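Robot Learning, Week 2 handout: Where the examples come from
Instructor: Xiuying Xia

Read this before you believe the number on the first page of any paper.

The Carkeck set we use in the homework has 2,658 recorded demonstrations. After I threw out the ones with a stalled start or a missing gripper signal, 1,838 were left. The paper reports the first number. Always ask which one went into training.

Hand-held grippers are sold as the cheap way to collect. A person does the task directly, no robot needed, and the motion gets mapped to an arm later. Fine, but "later" hides a lot. A wrist can turn in ways the arm can't follow. People also fix small mistakes without noticing, and the policy is asked to copy the fix with no idea what caused it.

Cords are a good test. A power strip is stiff, its cord isn't, and the cord rarely starts in the same shape. I doubt that 50 examples from one person cover it – they mostly cover that person's habits.

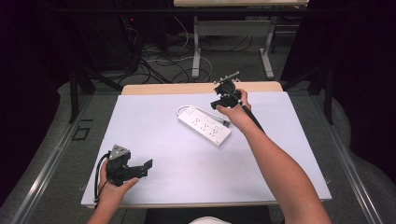
Zhuoran Zeng disagrees, and asked me to put it in the notes: one careful person gives cleaner data than five careless ones, and variety in how the cord starts matters more than variety in who holds the grippers. Maybe so. I'd like to see it tested on a cord nobody trained with.

For next time: pick 50 Carkeck episodes, write down your reason for keeping or dropping each, then trade lists with a partner. Bring the ones you disagree on.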